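Part 3. Setting up the cutlery basket

I've had my Flostton wire basket for ages now, and it took me a while to get a system I like. Wakevano sells a set of dividers for it, but I've never needed them.

Before you start: clear yourself a good stretch of table. Mine seats 12, so I just use one end!

1. Stand the basket on the table with the handle at the far side, so you aren't reaching over it every time.

2. Put the metal utensils in at the right end. They can lean over the rim a bit - that's fine.

3. Chopsticks go in at the left end, tips all pointing the same way. Lay the rest out on the table and drop them in one by one (my friend Radwa grabs a whole fistful, and then spends ages matching pairs).
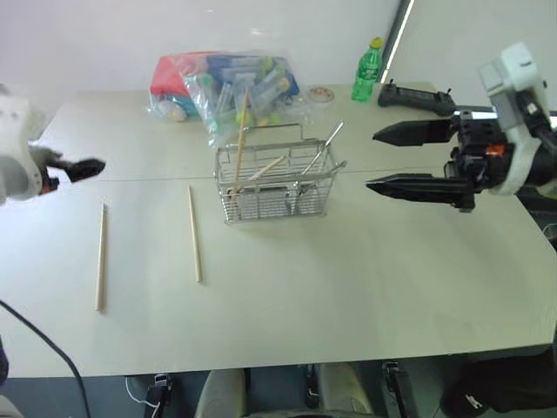 4. Lift the basket by the handle and give it a gentle shake. If anything slides through the mesh, turn it around and put it back thick end down.

Note: long chopsticks stick up well past the rim, so measure your shelf first. I allow 50 extra millimeters.

Caution: don't store sharp knives in here. The wire sides are open and a blade can poke right through.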